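Como dobrar calça jeans sem ficar aquele vinco no joelho?

Pikix — Comunidade › Casa e roupas

Sketico
Gente, me ajudem! Tenho umas 20 peças pra dobrar toda semana e com jeans eu sempre me enrolo. Aquele azul claro, mais surrado, é o pior: dobro na mesa, parece certinho, e quando tiro da gaveta tem um vinco atravessado bem na perna. Estico antes? Dobro em três? Minha gaveta tem 50 cm de largura.

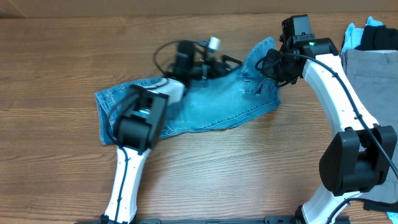 Valteo
Oi! Eu sofri anos com isso. O segredo pra mim foi começar pelos bolsos de trás: junta uma perna na outra, com os bolsos pra fora, e alinha as costuras de dentro. Aí passa a mão aberta do cós até a barra — sem puxar muito, senão o tecido torce — e só depois dobra. Eu faço ao meio e depois em três, fica um pacotinho de uns 17 cm de altura que para em pé na gaveta. Ah, e aquela pontinha do gancho que fica sobrando, dobra pra dentro primeiro! Muda tudo, a calça vira um retângulo.
O vinco costuma vir do peso das outras em cima. Guardando em pé melhora bastante.

Younis
eu enrolo e pronto. nunca passei jeans na vida

Sketico
Valteo, testei agora à noite com duas calças e a história do gancho me salvou, obrigada!! A segunda ainda ficou meio torta na barra, acho que uma perna é mais comprida que a outra (comprei assim, na promoção). Em pé na gaveta coube, mas a de cós alto ficou raspando em cima — essa vou tentar dobrar em quatro. Younis, enrolar eu já tentei, só que desenrola tudo quando puxo a do lado rs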